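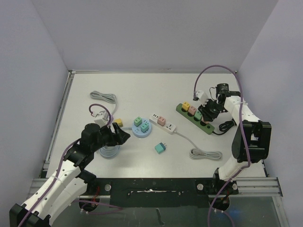 Robotics Club: plugs, sockets and a lot of patience

Monday, April 10, 2023

The two-arm table is up and running, and it has been hard to get anyone out of the lab since! After the block-stacking of last term, the Dalgleish group wanted something fiddlier, so they have moved on to plug adapters and power strips. The job sounds easy enough: pick up an adapter, turn it the right way round, push it into a free outlet, then go back for the next one. Try it with two fingers and no sense of touch and you soon see why we gave it the whole term.

Gregor Drummond, who runs the Thursday sessions, set the first target at 4 adapters in a row without a human hand going near the table. The group got there just before the holidays (there was shouting). They have logged 108 practice runs so far, and the notes from the bad ones are much better reading than the notes from the good ones. Prongs landing a hair to one side of the holes is still the favourite way to fail. Cables come a close second, as a coil never sits quite the same way twice and the strip likes to slide when you push on it. One pair has been getting the left arm to steady things while the right arm does the pushing, and we're really keen to see where that goes.

The adapters come in bright colours, which makes life easier for the software and also for anyone trying to follow along from the back of the room. New members usually start by driving the arms themselves for a session or two before they touch any code. It's great fun and you will be terrible at it for about 7 minutes.

Next up is the Pronusen Challenge in August, where each team gets a table it has never seen before and a mixed heap of strips and adapters to sort out. We have entered one team and would love to have enough people for a second. No experience needed, and Year 9s are very welcome. Come along after school on Thursday, or leave your name with Gregor in the lab at lunchtime.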